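Plollmont Open Day: the old cable works

I had been meaning to visit Plollmont for years, and in June I finally caught their open day. The works opened its gates at nine in the morning and by half past the parking field was full. Parking was free, but it is a long walk to the entrance, so wear decent shoes.

You sign in at the gatehouse and get a paper map. Mine had the restrooms in the wrong building. The main hall is 200 feet long and still has the old rope-laying track down the middle. Before it made cable, Plollmont made rope, and the rails go back to that time. Our guide was Merja Karppinen, who worked in the winding shop for 40 years and now leads the history tour. She let us handle samples of tarred hemp. The smell stays on your hands, and I could still smell it at lunch.

Upstairs is the pattern room, with 586 sample boards on the walls. Each one has short lengths of cable fixed to it, with the customer's name in ink below. The ink on the window side has faded badly. Leonardo Villa is copying the names into a ledger before they go completely, and he had reached the shipping lines.

We crossed the yard to the newer buildings before the break. 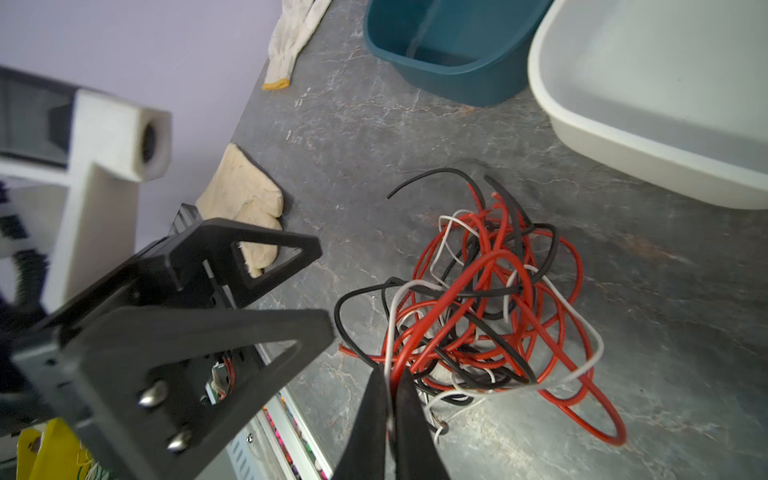
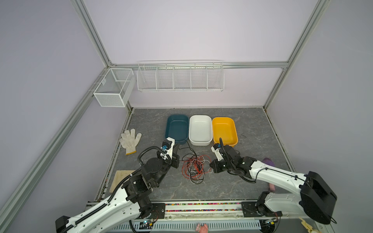
Same gray marbled top, other views: 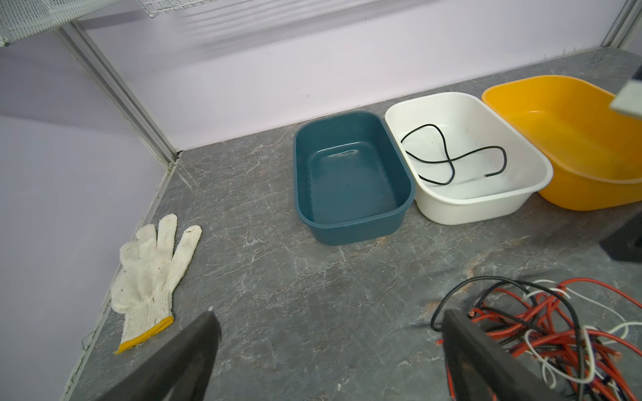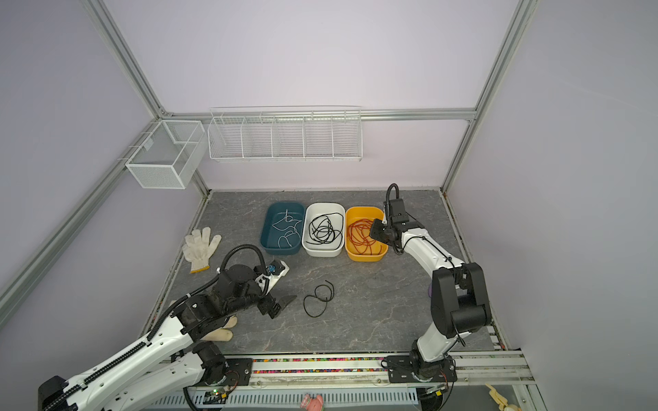
Lunch was in the canteen. Soup, rye bread and a slice of plum cake came to five dollars, cash only. I sat with Dénes Borbély, who had come for the steam engine and was annoyed that it ran only at two o'clock. We went back for it together. It is a small engine, painted green, and it used to drive the rope track through a belt. It ran for ten minutes - long enough for a good look at the valve gear.

The last stop was the row of workers' houses behind the canal. Only one is open. The kitchen has been left as it was when the last family moved out, with the stove still in place. Upstairs was closed for floor repairs.

The shop sells rope doormats and a decent booklet on the canal. I bought the booklet. The gates close at four, and the line to get out of the field was slow, so leave a little early if you have a train to catch.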